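Toy blocks and a white table, what do you store them in?

Asked by Jade Kettle

Hi all, hoping someone has been down this road. We set up a white table for the little one's colour blocks and I love how they look against it, but I'm forever tidying. I'm also wondering whether painted blocks will leave marks on a matte white top.

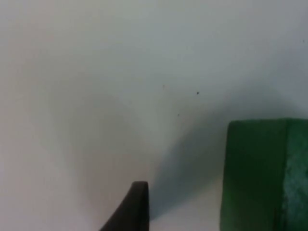
Green block on the white top

I've got a shallow woven basket I was going to use, but would a proper lidded tub be better? Ta in advance!
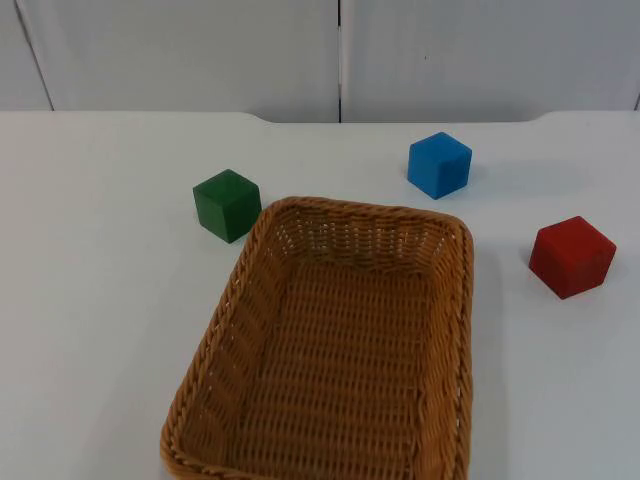 The basket, with the blocks still out on the table

2 answers

Kirsty Ackroyd
Oh, keep the basket, Jade! We've had one much like it since my eldest was tiny, and a low open one is lovely because little hands can see straight in (and tip it out, sorry). Give the weave a shake outside now and then, crumbs get right down in it. For marks, try a damp cloth and a dab of bicarb, gently, and test a corner first.

Lionel Dawber
Tub. We have 106 blocks here and no basket would cope. Mine's a Gedis, 22 litres, lives under the couch.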